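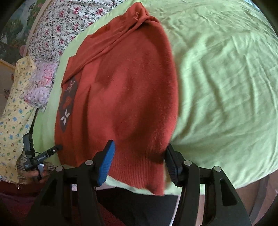 Skorgate Guest Cottage – Fall Walk-Through, with my comments

I do this one every November, before the heat goes on for good. I've typed it up the way I wrote it on the clipboard, grumbling included, so that Pilar Ocampo can use it when she takes over the cottage in spring. OK means OK. Anything else, read the comment.

ENTRY AND STAIRS

Porch light: OK.
Handrail, outside: Loose at the bottom bracket. I tightened it and it's fine for now, but the screw hole is getting sloppy and wants a longer screw.
Handrail, inside: OK.
Stair treads: OK except the second from the top, which has a lifted edge on the left. I caught my own sock on it! Glued and weighted overnight. Check again.
House number readable from the road: Yes, if you trim the hedge. I trimmed the hedge.

SMOKE AND CO ALARMS

Hallway smoke alarm: Passed the button test. New battery anyway.
Bedroom smoke alarm: Passed. The date on the back says it has one more year in it, so put it on the shopping list.
CO alarm by the boiler: FAILED. Not a peep. Replaced the same afternoon with a Brernel plug-in, tested it twice, scared the neighbor's dog.
Spare batteries in kitchen drawer: There were none. There are now 6.

KITCHEN

Extinguisher: Needle in the green, pin in place, tag current. It was hiding behind the recycling bin though, so I moved it back to its hook by the door. Please leave it there!
Stove knobs: OK. Back right is stiff.
Outlet by the sink: Tripped and reset like it should.
Hot water at the tap: Way too hot on the first try. Virgilio Bañez came over with his thermometer and we turned the heater down until it read 102 at the bathroom sink. He wants me to say that was after the mixing valve, and that the tank itself stays hotter on purpose. Noted, Virgilio.

BEDROOM

Window opens fully from inside: It does after some shoving. Paint had stuck it. I ran a putty knife down both sides.
Space heater: I'm retiring it. The cord felt soft near the plug and I don't argue with cords.
Three feet clear around the baseboard heater: NOT OK when I arrived. The bed had crept over and the blanket basket was right up against it. Moved both. If guests want it cozier there are extra blankets in the closet, top shelf.
Lamp cords: OK, none under the rug this year.

BATHROOM

Fan: Noisy but pulls. A square of toilet paper stuck to the grille just fine.
Grab bar: Solid. I hung off it.
Bath mat: The backing is crumbling. Tossed, new one ordered.

OUTSIDE AND SHED

Dryer vent flap: Packed with lint – really packed. Cleaned from both ends. This should be done twice a year and I'd only written it down for once, my fault.
Ladder: One foot pad missing. Tagged DO NOT USE until Đạt Đàm brings the replacement.
Gas can: Lid on, away from the mower, OK.

STILL OPEN

Longer screw for the outside handrail (me)
Ladder foot (Đạt)
Recheck stair tread after the glue has had a week (Pilar, if you're passing)
Bedroom smoke alarm to buy before next fall
Ask Vy Huỳnh where she put the second shed key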